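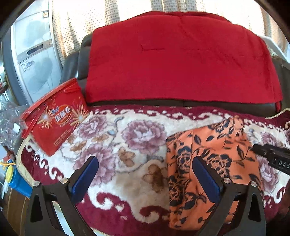 The sofa was leather, and in eleven years we had touched the leather perhaps twice.

My mother-in-law bought it from a showroom in Prevton the summer she came into a little money. The salesman told her it would last a lifetime if it was looked after. She took this to mean that it should be kept covered, the way you keep a good knife in a drawer and cut your bread with a bad one. By the time the delivery men had found their truck keys there was a blanket on the seat. The red cloth went over the back that same evening, and when she moved to her sister's place in Brakell the sofa came to us, fully dressed, with instructions.

The instructions were delivered by phone. The flowered blanket goes on the seat. The red one goes on the back. The red one must hang straight.

It did not hang straight. I want to be fair to it – it was a good, bright, willing piece of cloth, and it hung straight for whole minutes. Then somebody sat down. Leather is slippery and so are husbands, and between the two of them the cloth would come down an inch at a time through the evening news until it was sitting around his neck like the cape on a man waiting for a haircut. He never noticed. He would get up for a glass of water and carry it with him as far as the refrigerator.

I tried tucking it. I pushed the top edge down behind the sofa with a wooden spoon and lost the spoon. I tried safety pins until it was pointed out to me, by phone, that pins make holes, and that holes in leather were the very thing the cloth had been put there to prevent. I tried a strip of rubber matting from the Culari hardware store, the kind meant to stop rugs from sliding. It gripped the leather beautifully. The cloth slid off the rubber.

Then in June she announced that she was coming to stay. She would be on the two o'clock bus.

I had until then thought of myself as a person who did not care about a cloth. I cleaned the kitchen first to prove it. I wiped down the refrigerator door, and then the top of the refrigerator, where no guest under seven feet had ever found fault with us. I shook out the curtains. At noon I ran out of other things to clean and had to turn around and look at the sofa.

I took everything off. It was a shock, like seeing a priest in swimming trunks. There it was, dark brown and gleaming, without a scratch on it, a sofa for a lawyer. I sat down on it in my shorts. It was cold for a second and then it was very warm, and when I stood up it kept hold of me and let go with a noise.

I put the blanket back.

The blanket took two tries. The red cloth took 30 minutes. I laid it over the back and smoothed it from the middle outward, as you would ice a cake. I went to the far side of the room and looked. One end was low. I fixed that end and the other one went up. I folded a layer under along the top to take up the difference, and this made the lower edge so nearly straight that I held my breath and backed out into the hall. I had a plan to keep everybody in the kitchen, standing, until she arrived.

My husband came in at one with a bag of peaches and asked where he was supposed to eat his lunch. I told him the porch. He said it was hot on the porch. I told him the Shabalala boys across the road ate on their porch all summer and they were enormous.

She came at a quarter to three, on foot from the stop, having refused a ride from everybody. She put her suitcase down and kissed us both and walked straight through to the living room. I followed with my hands clasped. She stood in front of the sofa for some time. The light was coming in through the curtains and the cloth had never looked redder or more level in its life.

"You still have this old thing on it?" she said.

I said we did. I said it was hanging straight.

"I took all mine off years ago," she said. "My sister's too. You can't feel the leather with that on." She pulled the red cloth off the back in one go, as a magician would, and folded it into a square, and handed it to me. Then she sat down, in a cotton dress, on an afternoon when the butter had gone soft inside the dish.

We had coffee. We had the peaches. She told us about the neighbors in Brakell and their dog. After an hour or so I saw her shift her weight a little to the left, and stop, and shift it carefully back again.

"Bring me that cloth," she said. "Just for behind my knees."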